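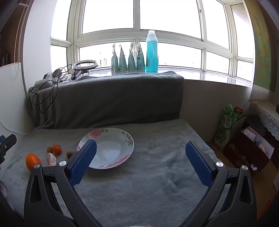
Do I need a food science degree to apply for the sensory assessor post?
A high school diploma is enough. Applicants are selected on the results of a screening test, and training is paid.

Sensory Assessor, Fresh Fruit (part-time)
Golgate Produce Testing, Plultden site

Golgate evaluates table fruit for growers and importers. The panel scores samples for sweetness, acidity, firmness and off-flavors on a 66-point line scale. Results go to the client as a written report signed by the panel leader, Odair Fagundes.

Hours are 28 per week, with one Saturday session per month. Sessions start at 9:30 a.m. and last 2 hours, followed by data entry and sample preparation.

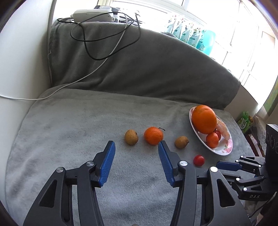
Assessors work from coded samples and do not discuss scores until the session is closed. Perfume, strong coffee and chewing gum are not permitted in the hour before tasting.

Requirements:
Normal sense of taste and smell – tested at screening
No allergy to citrus, stone fruit or tree nuts
Ability to lift 40 pounds
Basic spreadsheet skills

Training covers the first month and uses the Rahimi reference set. Assessors who pass may later apply for work at our Zatudport laboratory.

Send a resume and a short note on your availability to Ademir Damasceno, Panel Recruitment. Applications close at the end of July. Screening dates are sent by email.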